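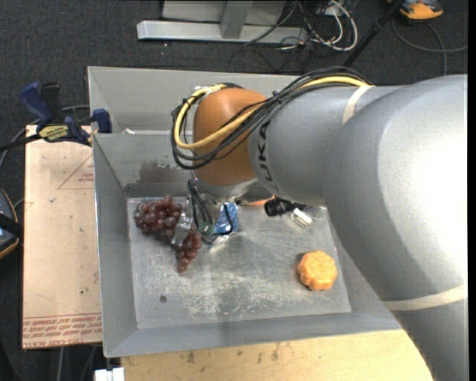

Ticket 127 – Upstairs shower goes cold when the kitchen tap runs
Status: open, waiting on part
Property: Ullgate, end terrace, three floors
Logged by: Radosław Dudek
Opened: 2025-12-26

First entry

Right, putting this in properly so it doesn't live in my head over the holidays. The customer rang this morning. We did her loft conversion back in March, new shower room up top with a Skana mixer, and it's been fine all year as far as anyone's told me. Now the shower drops to stone cold if somebody opens the kitchen tap, then comes back scalding a few seconds after the tap's shut. She has family staying so the kitchen tap is never off for long, poor woman.

I asked her the usual over the phone. Combi boiler, pressure gauge sitting where it should, no fault code on the display. Radiators all warm. The bathroom on the middle floor is okay, or at least nobody has moaned about it. Told her to keep people off the hot tap while someone's showering and that I'd call in.

Second entry, same day, on site

Went round after lunch. Got fed twice before I'd opened the tool bag, so no complaints there!

Ran the loft shower on its own first. Lovely, steady, measured 9 litres a minute into the bucket. Opened the kitchen hot tap and the shower went down to a dribble and turned cold. Opened the kitchen cold tap instead and nothing happened, it just carried on. So it's the hot side being robbed, and the mixer is letting the cold straight through when it should be choking it back. A thermostatic valve ought to shut down if the hot fails, that's half the point of buying one.

Took the cover plate off and isolated it. The inlet filters were full of grit, the hot one worse than the cold. Looked like bits of limescale and a curl of plastic, probably swarf from when we cut the pipe, which would be our fault and I'll hold my hand up to that. Rinsed both, put them back, tried again. Better flow, still goes cold.

Turned the handle all the way round and it feels stiff at one end and loose at the other. My guess is the cartridge has stuck. I had a go at backing it off and recalibrating against the thermometer, got it sitting nicely at the right temperature with the kitchen off, and then the minute the tap went on it wandered again.

Left it isolated and they're using the middle bathroom. She was very good about it.

Third entry, back at the yard

Note from Ebbe Fjeld, pasted in from his message as he never logs in:

"Before you order a cartridge check the hot feed. When we extended the run up to the loft I'm fairly sure we teed off the kitchen branch and not the main hot. If that's what we did you'll always get some drop whatever valve is on the end. Also is the service valve under the kitchen sink fully open or did someone swap the tap?"

Good shout, and annoyingly I hadn't asked about the tap. Rang her. Yes, a new kitchen tap went in a few weeks ago, one of those tall Âu ones with the pull-out spray, fitted by her brother-in-law. So the kitchen is probably drawing a lot more hot than it used to, which would explain why it behaved all year and then stopped.

Dug out the job drawings and Ebbe is right, the tee is on the kitchen branch, under the landing floor. I'm not lifting that floor if I can help it, the boards are glued and there's carpet on top.

Fourth entry, second visit

Things tried, in order:

Service valve under the sink on the hot side was wide open. Closed it down by a half turn at a time with the shower running. Somewhere past the second half turn the shower held on, still a touch cool but no more dribble, and the kitchen tap was perfectly usable for washing up.

Checked there was no crossover between hot and cold at the new tap. Isolated the cold under the sink, opened the tap on cold, nothing came out. So that's ruled out, and the brother-in-law did a tidy job to be fair to him.

Put the shower through a proper test with the kitchen on and off. Flow is sorted well enough. Temperature still swings more than I like and the valve is slow to catch up, so I do think the cartridge is tired on top of everything else.

Parts

Cartridge ordered from Rarard, 63 pounds plus delivery, quoted 7 working days given the time of year. Valve body is staying. I've asked for a pair of new inlet filters in the same box.

To do when it lands

Fit cartridge and filters, flush both feeds into a bucket first (me, not the customer). Set the temperature stop. Retest with the kitchen tap, then with the middle bathroom basin as well, as I forgot that one both times.

Ebbe to decide whether we charge for the cartridge. I say no, if it was our swarf that jammed it. He says let's look at it once it's out.

Customer is happy to wait and has my mobile number. Leaving this open.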